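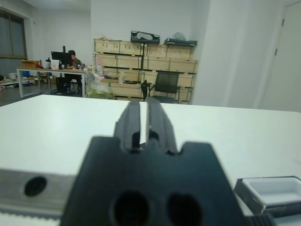

Notebook, May, started 9:40

Big day for the room! The white table is finally the main table, and I'm so happy with it. Tarek and I spent most of last week arguing over where it should go, and I was wrong (writing that down so he can stop bringing it up). With the table out in the open you can lay out a whole job and still have space to lean on.

The crate rack is the other good news. Three rows of pale wood crates against the wall, dark metal between the tiers, and I love it more than is reasonable. Plan for the rows, for anyone who missed the chat:

Top — things we touch twice a year. Old Geagea samples, spare lamp parts.
Middle — daily stuff. Tape, clamps, cloths, the good scissors.
Bottom — heavy. Do not put the heavy box of fixings up top again, Wissam.

Labels still to do. Maëlys wants them handwritten, I want them printed, we'll see who gets to it first. Budget left for the room is 741 after the Ukport delivery, so a label printer is possible but a second rack is not.

Desk by the window stays a desk. Sawsan asked if we could move it to make room for a packing corner, but the light there is lovely in the morning and whoever is on the computer deserves it. The low shelf next to it needs a proper sort, it has become the place where things go to be dealt with later. I'll take that one after lunch.

2:15 — Shelf half sorted. Found the Notuven catalog we reordered in March, so now we have 2. Wiped down the table edge too. Still to decide: hooks or no hooks on the wall. I vote hooks!

— Rania

Comments

Wissam Shboul: It was one time. Also yes to hooks.

Maëlys Cordier: I've got a marker and a free hour tomorrow, so the labels are going to be handwritten :)

Sawsan Haddad: Fine about the desk, but can packing have one end of the white table?

Dralateo workshop notes | Contact | © Dralateo | Back to top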